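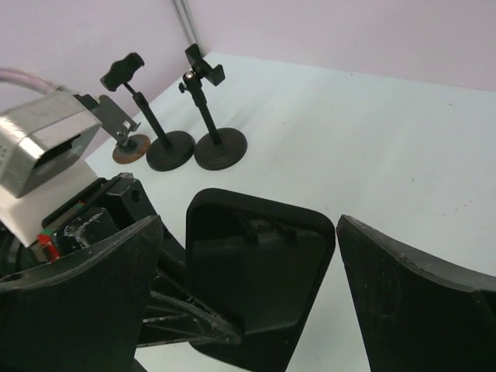 Black tabletop stands on one of the tables.

Part-time Workroom Assistant (tabletop stands and display fittings)

Zelgate, Unit 116, Nisano Yard
18 hours a week, 12-month contract in the first instance
£1,212 a month before tax
Start: January

The job

Zelgate hires out and sells tabletop stands, brackets, bases and small display fittings. Most go to shops, libraries, museums and craft fairs. We need someone to look after the tables in the workroom: setting things out, checking them over, cleaning them, putting them together in the right sets and packing them to go out.

You will be on your feet for much of the shift. The work is steady and fairly quiet, with a rush before the weekend when the fair orders leave and another when they come back. You will work alongside the workroom supervisor, Halyna Holovko, and two other part-time assistants.

What you will do

Unpack returned hire stock and sort it on the tables by type and height.

Wipe down stands and bases, remove old labels and tape, and put aside anything bent, cracked or missing a part.

Match stands to their fittings. Customers often send back a base from one set with an upright from another, and separating them takes patience.

Do small repairs: tightening screws, replacing felt pads, touching up scratched paint on the black range. Anything bigger goes on the repair shelf with a note.

Make up orders from the printed sheet, pack them in Pillex crates and label the crates at both ends.

Set up sample tables for customers who visit, and put everything back afterwards.

Keep the workroom tidy. That includes sweeping up, taking cardboard to the yard and keeping the walkway to the rear door clear.

Fill in the stock book at the end of each shift. We still use paper for this and your handwriting needs to be readable by other people.

The stock

The black tabletop stands are what you will handle most. They are ordered all year round and the finish marks easily, so they are wrapped one at a time and never stacked bare. Bases, brackets and short fittings are kept in shallow trays by size. The Nazarenko range of folding easels has its own shelves and its own packing sheet - you will be shown this in your first week.

We do not expect you to know any of it before you start. It takes most people nearly 12 weeks to be able to make up a mixed order without checking the catalogue.

Hours

Three shifts of six hours each, 9.00 am to 3.30 pm with an unpaid half-hour break. One shift must be Tuesday, when most of the returned stock arrives. The other two can be agreed with you and will then stay fixed. We sometimes ask for extra hours before the larger fairs. These are paid at the same rate and you can say no.

There is no evening work. You will not be asked to deliver to customers or to drive.

What we are looking for

You must:
be careful with your hands and able to do repetitive work without rushing it
be able to lift a packed crate with a second person, and push a loaded trolley on level floor
be able to read an order sheet and follow it exactly
turn up on time
be willing to ask when something on the sheet looks wrong

It would help if you have:
worked in a stockroom, shop, school, theatre or museum store
used a screwdriver, Allen keys and a tape measure
some experience of mending or painting small items

No qualifications are needed. We welcome applications from people returning to work and from people whose first language isn't English. If you have a health condition or disability, tell us what would make the work possible. Table heights can be changed, and two of the packing tables are already set low enough to use sitting down.

The building

The workroom is on the ground floor and has a level entrance from the yard. It is heated but can be cold near the rear door in winter, so bring a jumper. There is a small kitchen with a fridge, kettle and microwave, and an accessible toilet on the same floor. Bicycles can be locked in the covered rack. Parking in the yard is limited and is kept for collections until midday.

What we offer

Paid holiday in line with your hours, including a share of bank holidays
Workplace pension
Work gloves, aprons and safety shoes
A paid day of training before your first shift
Staff discount on all stock we sell, and free loan of hire items when they are not booked

The contract is for 12 months. We hope to make the post permanent after that but can't promise it at this stage.

How to apply

Write to Halyna Holovko, Workroom Supervisor, at the address at the top of this notice, or hand your application in at the front counter. One page is enough. Tell us what work you have done, paid or unpaid, which days you could do and why this job would suit you. Please put your phone number on it. We don't need a CV, though you may include one.

If you would like to see the workroom before applying, ask at the counter between 10.00 am and noon on any weekday and somebody will take you round.

Interviews will be held in the workroom and last about half an hour. Part of the time will be spent at a table with a short order sheet and a tray of fittings, making up one small order. You can take as long as you like over it. We will pay bus or train fares on the day if you bring the ticket.

We will need the name of one person who can give you a reference. It can be a teacher, a group leader or someone you have helped out regularly. We only contact them once we have offered you the job.

Everyone who applies will get a reply.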